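Aligning head and gripper camera streams in Piltum

Applies to Piltum with the Larik recorder. Written by Viorica Vasiliu, checked by Darius Roman.

A two-handed recording gives you one head stream and one stream per gripper. Each camera runs on its own clock, so the streams must be aligned before the trajectories are passed to the planner. The steps below assume the shoe-sorting set, but nothing in them depends on the objects used.

1. Load the session

Open the session folder with piltum open and wait for the index to build. The head stream is loaded as the reference. Do not change this unless the head stream has gaps, as both gripper streams are resampled to match it.
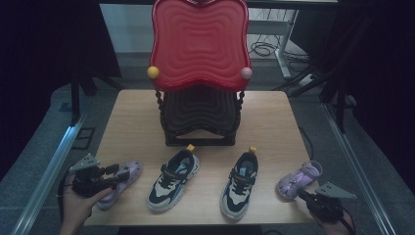

Set the frame rate to 30 in the session settings. If the value shown there is lower, the recorder has fallen back to its safe mode and the session should be recorded again.

2. Find the coarse offset

Run piltum offset --coarse. The tool compares hand motion in the reference stream with the motion estimated from each gripper stream, and writes one offset per side. Left and right are solved separately. An offset of more than 17 frames on either side is rejected and the session is marked red in the list.

A rejected offset nearly always means one of two things: the side labels were swapped at recording, or the hands stayed still for the opening seconds. Swapped labels can be corrected with piltum relabel. For still hands, move the start marker to the first clear reach and run the step again.

3. Refine on finger closure

The coarse offset is good to a few frames. For the fine pass, Piltum looks for the moment the fingers stop closing in the gripper stream and fits the remaining shift to that.

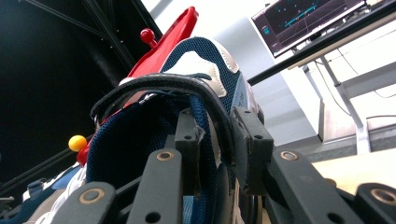
Soft objects need a longer window. The default of eight frames suits hard plastic, but fabric and mesh give under the fingers and the stopping point is less sharp — use 16 for shoes. Kausar Pirzada's notes on window length are in the Pascu folder.

Check the residual plot when the pass ends. It should be flat. A steady slope means clock drift, and you should add --drift and repeat the fine pass from the coarse result.

4. Export

Run piltum export --planner. Files above 3,000 frames are split automatically, and the parts keep a shared time base. The planner reads them in order, so leave the file names as they are.

Known problem: export fails without a message if the session name contains a space. Ronaldo Sarmiento has a fix waiting for the September release.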